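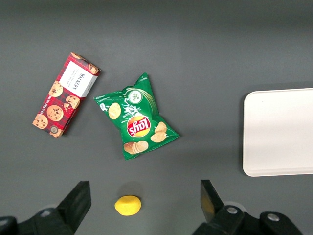 Sorting the snack cupboard

A snack cupboard gets untidy faster than any other part of the kitchen. Boxes, bags and half packets all go in together, the bags slide down behind the boxes, and the oldest things end up at the back. The method below takes less than an hour for a single cupboard and five minutes a week after that.

Take everything out

Clear a stretch of table or worktop first and wipe it dry. Bring the packets out one shelf at a time and lay them flat with a bit of room between them. A box of Walkers biscuits and a bag of Lay's can sit side by side at this stage. You only want to see what you have.

While the shelf is bare, vacuum the corners with the narrow nozzle, then wipe with a cloth wrung out in warm water and a drop of washing-up liquid. Leave the door open until the shelf has dried. Crumbs in the peg holes are what bring ants in, so run a cotton bud round those too.

Check the dates

Look for the date on the end or base of a box and near the seal of a bag. "Best before" is about quality. Biscuits a week or two past it are usually fine if the packet is unopened and has been kept dry. "Use by" is different and should be followed. Write the date on a bit of masking tape in large figures if the print is small, and stick it on the side that will face you.

Boxes

Stand biscuit boxes on end like books, with the name facing out. They take up less of the shelf and you can pull one out without moving the rest. Once a box is open, fold the inner wrapping over twice and clip it before closing the flap. Cardboard alone won't keep biscuits crisp.

If only a few are left, move them to a tin and flatten the box for recycling. Keep chocolate chip biscuits away from the cooker side of the cupboard, where the chips soften and go pale. Don't store them in the same tin as ginger or mint biscuits, as they pick up the taste in a day or so.

Bags

Crisps break when anything is put on top of them. Give them a shallow basket of their own, standing upright with the top seal uppermost, and put nothing above. Mine is a Sendora basket 29 cm wide, which fits a standard shelf with room for a hand at the side.

To close an opened bag without a clip:

Press the air out gently and flatten the top.
Fold both top corners in towards the middle.
Roll the top edge down three or four times.
Turn the folded corners back over the roll to hold it.

A clothes peg does the job as well. Sour cream and onion, cheese and other strong flavours are best finished within a few days of opening.

Putting it back

Oldest at the front, newest behind. Biscuits on one shelf, crisps on another, and anything for lunch boxes at a height children can reach. Lucian Sârbu wrote in to suggest an "open first" tray by the door for part-used packets, and it has cut our waste a good deal.

Before each shop, look at that tray. If there are more than 8 packets in it, leave snacks off the list that week.

Page updated 8/19/19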